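The Long Afternoon of Bottled Tea

How a household drink became a daily purchase, and what its makers are now being asked to change

For most of the last century, cold tea was something a family made for itself. A pot was brewed in the morning, left to cool on the counter, and poured over ice by the time the children came home. It cost very little and seldom tasted the same two days in a row. Few people in the beverage trade regarded it as a product at all.

That view has been thoroughly revised. Ready-to-drink tea now occupies a full door of the cooler in many neighborhood stores, and it is bought by people who would not describe themselves as tea drinkers. They buy it at the train station, at the hospital kiosk and in the hallway outside the conference room, usually in the hours between lunch and the end of the working day.

Mayu Katayama has spent her career on the supply side of this habit. As head of blending at Tanabe, a regional bottler with a single plant and a staff of 320, she is responsible for ensuring that a bottle sold in June tastes the same as one sold in the depths of winter. The task is more demanding than it may appear. Tea leaves vary with rainfall, with altitude and with the length of time they spend in a warehouse. The finished drink must also withstand heating during filling, a process that dulls the lighter aromas and can leave a cooked note behind.

"The leaf changes every season, and the customer does not wish to know about it," Katayama said. "Our work is to absorb that change before it reaches the shelf."

Each new lot at Tanabe is brewed at small scale and tasted against a reference held from the previous season. The blending office keeps written notes on 1177 lots, the oldest of them recorded by hand. When a supplier's leaf is judged too strong, it is softened with a milder one. When it is judged too weak, it is generally returned.

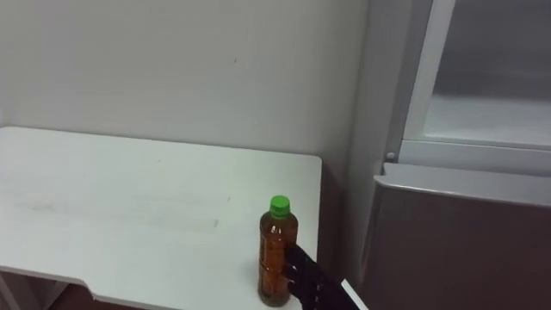 A Question of Sweetness

The most persistent debate within the trade concerns sugar. Early bottled teas were made very sweet, in part to compete with soft drinks on the same shelf. Buyers accepted this for many years. More recently, retailers have requested lighter versions, and the bottlers have discovered that sweetness had been covering a number of faults.

Flusus, a larger company that entered the market through fruit drinks, reduced the sugar in its principal tea in 2 stages. The first passed without comment. The second brought roughly 300 letters, many of them from customers who believed that the tea itself had been replaced. The company kept the new recipe but returned to a longer steeping time, which restored some of the body that the sugar had supplied.

Tanabe took a slower course. Its unsweetened tea was offered for several years only in office vending machines, where it acquired a modest and loyal following before being placed in stores.

The Container

The second debate concerns packaging. Clear plastic remains the standard for the trade. It is light, it does not shatter and it allows the buyer to judge the color of the tea, a matter to which blenders attach considerable importance. It also leaves behind a great deal of waste. Garix, which supplies several bottlers in the region, has introduced a thinner bottle and is testing a refill arrangement with Gulis, a chain of workplace cafeterias.

Katayama regards the trial with interest and some caution. Refilled tea must be drunk promptly, she noted, and the keeping qualities that made the bottled product possible are lost once it is poured from a tank. Results from the cafeterias will be reviewed by the participating firms before any decision is made on a wider introduction.

At home, she continues to brew her own.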